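Student project report: what went wrong with the pouring task

Project: Dralleo (two-arm bench helper)
Submitted: May 4, 2022

I'll start with the bad bit, as that's what everyone asks me about. On run 27 the left arm dropped out in the middle of a lift, the right arm carried on as if all was well, and I ended up with orange liquid over the table, my notes and one of my shoes. No harm done to me or the arms (the shoe is fine too, thanks), but it stopped the project for a good while and most of this report is about finding out why.

The plan was simple enough. Dralleo is meant to help with dull bench jobs: fetch a cup, hold it steady, pour a bit into something smaller, put it back. I'd got the picking up working nicely by then and was feeling quite pleased with myself. The pouring was written as two separate routines, one for each arm, running off the same clock. I now know this was a daft way to do it.

What the log said

The control program, Buzatu, writes a line every time an arm misses a message. In the 214 lines before the spill there were 36 missed messages, every single one from the left arm. I'd never looked. The file only opened itself if the program crashed, and it hadn't crashed, so I'd been happily running on top of a fault for days!

My first guess was software. I spent ages rewriting the message queue, which made the code tidier and changed nothing at all. Then I ran the left arm slowly through its full reach with the log open next to me, and the misses came in bunches whenever the shoulder turned past a certain point. Turn it back and they stopped. That smelled like a cable, and it was. The plug at the shoulder end had worked itself half out of its socket, and each time the arm reached forward the cable pulled on it a little more.

I swapped the cable for a longer one from Fastora with a locking plug, and taped a bit of slack in place. Over the next 3 full sessions the log showed no misses.

The part that was my fault

A loose plug is bad luck. The right arm carrying on was down to me. Neither routine ever checked that the other arm was still answering, so when one stopped the other had no idea. The stop button worked, but I was sitting too far from it and lost a couple of seconds getting up. With water and food dye that means a mop. With something hot or nasty it would have been a proper accident, and I've written it up on the Jaltia lab's incident sheet as one.

So there are some changes:

Both arms now freeze if either misses two messages in a row.
The log is on screen all the time, with misses in red.
The stop button sits by my hand and I don't start a run unless I can touch it.
Coloured water only until the freeze has been tested properly.

Back on the bench

I restarted with the same sort of set-up as before, going slowly.
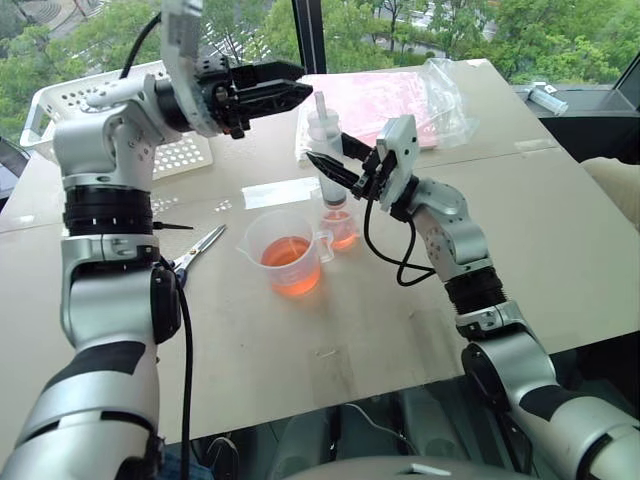 Fig. 1. Both arms over the bench, with the orange-red liquid in the measuring cup and a smaller amount in the flask.

To test the freeze I pulled the left arm's plug on purpose, first with the grippers empty and then with a dry cup. Both arms stopped each time, though the right one has a small wobble as it halts – enough to slop a very full cup, I reckon. I haven't fixed that. I think it's the braking setting being too sharp, and I'd like to try a softer stop in August when I can get more time on the bench.

I also want to merge the two routines into one, so the arms share a plan as well as a clock. It's a big rewrite and I ran out of term. The old version is still in the project folder, marked DO NOT RUN.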